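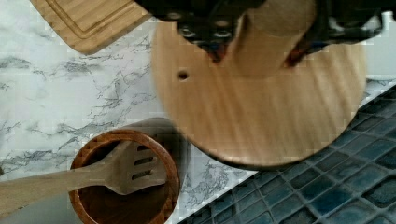 Okville Makers' Club — Robotics Group

Our open day in the kitchen, in the words of the person who ran it

If you came by the open day you will remember where the crowd was. The welding booth did fine and so did the looms, but most people drifted toward the back, where the robotics group had set up its kitchen corner, with the marble-patterned counter and the blue mosaic tile, and a black two-fingered gripper picking up things you would find in anybody's cupboard. I sat down with the group's lead a few evenings later, over a pot of tea that went cold because we both talked too much, and asked how it had all come together.

She started with the kitchen itself. "We used to do these demonstrations on a bare workbench with foam blocks," she told me, "and people were very polite about it. They'd nod, they'd ask what it cost, and they'd go look at the looms. Then one of our members was redoing a kitchen and offered us a length of counter, and I thought, well, everyone has an opinion about a kitchen." And they do! I heard a good ten minutes of discussion that afternoon on where a spatula ought to live.

The arm goes by Eko, which was the name on the sign-up sheet when the group first applied for bench space, and it stuck. The control software is Grurley, written mostly by three members over one long winter. I asked her which part of the demonstration she had worried about most, and she didn't have to think.

"The round board with the handle," she said. "It's a lovely thing to look at, a big pale wooden disc with a post standing up in the middle, and you'd think the handle makes it easy. The fingers close on either side of it, fine. But then all that width is hanging underneath, and if you're a little off to one side the whole board wants to tip. We practiced that lift over 300 times before the doors opened, and I still held my breath."

She is glad they kept the clutter on the counter. There was a rectangular cutting board lying at a bit of an angle, and the wooden utensil holder with the slotted spatula resting across it, and she says somebody suggested clearing it all away so the arm would have more room. "I said no, leave it. My counter at home has never once been clear. If we're going to invite people to a kitchen, let it look like one."

The questions from visitors were what she most wanted to talk about. The children asked whether Eko could make pancakes (it can't) and whether it ever gets tired. Grown-ups wanted to know about speed. "They all say it's slow, and it is slow, and I tell them so. I move faster than that and I drop things." One retired baker stayed for the better part of an hour, and came back after lunch with advice about how to carry a wide board, which she wrote down on the back of a program and has since taped above the bench.

We got onto money, as one does. The tin by the door took in $1,199, and the group would like to put it toward a second gripper with softer fingertips — she has her eye on glassware, and I have told her I don't want to be in the room. The MacDonald workshop across the yard has offered to help with a sturdier stand for the arm.

And next time? She is hoping for May, when the big doors can be left open and there's space for a proper line. "I'd like people to have a turn at the controls themselves," she said. "Watching is nice, but you understand a board a lot better once you've tried to pick it up with two fingers." Members who want to help with the practice sessions can put their names on the sheet beside the bench, and no experience is needed, though she does ask that you bring your own mug.

Posted January 27, 2020

Contact the club | © 2020 Okville Makers' Club | Back to top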